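Morven Shearer
Sat 18 July

Every time I visit my sister somebody at the table asks me when the robots are going to do the washing up. I've worked near robots for 13 years. I'm going to answer it once, in a long thread, and then I'm going to send people the link and go back to my dinner.

1/ Background, for those who followed me for the sourdough. I do workflow stuff for a company that packs and ships stationery kits. Pens, rulers, cleaning cloths, little tubs of pins. The chore we'd most like to hand over is kitting, which means putting the right things in the right bag all day until your eyes cross.

2/ The chore everyone else would like to hand over is laundry. I get asked about laundry more than I get asked how I am.

3/ Short answer to both: sort of, slowly, on a clear table, with a grown-up present.

4/ Longer answer. There are two different questions hiding in "can a machine do it yet". One is whether it can do it at all. The other is whether you'd leave it alone with the thing while you went to the shops. Most of the videos you've seen are about the first one. Your washing up is about the second one.

5/ My colleague Fraser Forsyth has a test he calls the grandmother's drawer. You open the third drawer down in any kitchen in the country and ask the machine to find the tin opener. Rubber bands, a birthday candle, takeaway soy sauce, a key to a house sold in the nineties. He reckons when something passes the drawer he'll retire. He has not booked the caravan.

6/ Hard things are hard for reasons that look silly from a human chair. A plate is fine. A plate is the same shape on Tuesday as it was on Monday. A tea towel is a new shape every time you so much as look at it.

7/ Cloth has no opinion about where its corners are. You pick up one end and the other end goes wherever it fancies. My nephew could fold a face washer when he was four, badly, and I have seen very expensive machinery sit and consider a face washer like it was a contract.

8/ Pens, on the other hand, are rigid and cheap and you'd think they'd be a gift. They roll. They roll off the edge, they roll under the other pens, they roll when you close your fingers on them a touch off centre. Sheena Mackay on our packing line picks up three at once without looking while telling you about her hip.

9/ I asked Sheena what she thinks about when she does it. She said "lunch". That's the whole gap, right there. The lunch part is the bit we're still working on.

10/ Now the people who want me to be more cheerful. Fine. It has come on a lot. When I started, if you shifted the tray a finger's width the arm would confidently pick up nothing, carry nothing across the room and put nothing in the bag. It would do this 500 times with perfect manners.

11/ What's different now is that you can show the machine the job, over and over, and it picks up the gist and copes with a bit of mess. A bit. The pen can be over there today. The cloth can be crooked. Nobody had to write a rule called "crooked cloth".

12/ The catch is how much showing it takes, and how narrow the thing it learns can be. Teach it with a blue mug and hand it a glass one and you may get a long pause. I have had apprentices like that, and they got better too.

13/ Two hands matter more than I expected. I was a one-arm person for years. One arm is cheaper, one arm has half as many ways to hit itself. But try tidying your desk with one hand in your pocket. You'll manage, and you'll be cross by the end.

14/ With 2 arms, one can hang on to the annoying thing while the other gets on with the easy thing. Cloth in the left, pen in the right, same as you'd do while talking on the phone.

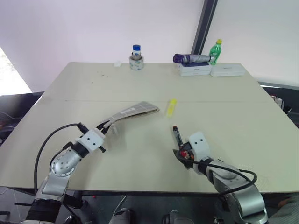
Cloth in one hand, marker in the other, highlighter still to be dealt with.

15/ I know how that looks. It looks like a desk somebody's halfway through clearing before the boss comes in. To me it looks like a decent afternoon. Soft thing and hard thing held at the same time is a proper chore, and a few years back I'd have bet you a carton it was further off.

16/ Please also appreciate the far end of the table. A roll of tape with a little bottle parked in it, soft drink, an umbrella on a box. Every workplace I've ever loved has had a far end of the table. I would like to see a machine decide what to do about the umbrella. I've never been able to.

17/ Because that's the other half of tidying, isn't it. Picking up is one problem. Knowing where it lives is another. Is the bottle rubbish, or is it Beathag's? If it's Beathag's, put it back exactly where it was and walk away.

18/ Numbers, because Shahab Mazandarani will turn up in my replies otherwise. Say a machine gets a pick right 90 per cent of the time. Lovely slide in a presentation. Now do a bag with six items in it and work out how often the whole bag is right. It's a bit over half. You can't ship a bit over half.

19/ And at home it's worse, because at home you don't have a Sheena checking bags at the end of the line. You have you. If I have to follow the robot round the kitchen looking in every cup, I've taken on a second job and bought the boss.

20/ Where I would put one tomorrow: dull, repeated, flat surface, decent light, nothing that bleeds or breaks, a person close enough to sort out the odd dropped pen. Sorting returns at our Emcombe site would suit. They hate that job out there. They've told me so in writing.

21/ Where I wouldn't: stairs, toddlers, anything with gravy.

22/ Somebody always says "but the dishwasher". Yes! The dishwasher is the best household robot ever made and it got there by refusing to learn anything. We put the plates in its favourite places, we rinse for it, we buy it special salt. We do half the chore and thank it for the rest. I suspect the first laundry machine that really sells will train us the same way.

23/ Somebody else always asks about jobs, and they're right to. My view, which is only mine: it's the worst hour of the shift that goes first, and whether that's good news depends entirely on who decides what happens to the hour. I'd like Sheena in the room for that one. She'd like to be in the room too, provided there are chairs.

24/ Prediction, so you can screenshot it and be awful to me later. Kitting simple bags with a person watching: close enough that I'm putting it in a budget. Folding your flat laundry in your own house, slowly, while you're out: I'll believe it when it does mine. Fitted sheets: no. I can't fold a fitted sheet. Nobody in my family can. We roll them up and shut the cupboard.

25/ Replies are open until I've put the bins out. Yes, Fraser, I saw the one about the drawer. No, you can't count it if they tidied the drawer first.

26/ Adding this one for Beathag, who has messaged to say the soft drink isn't hers.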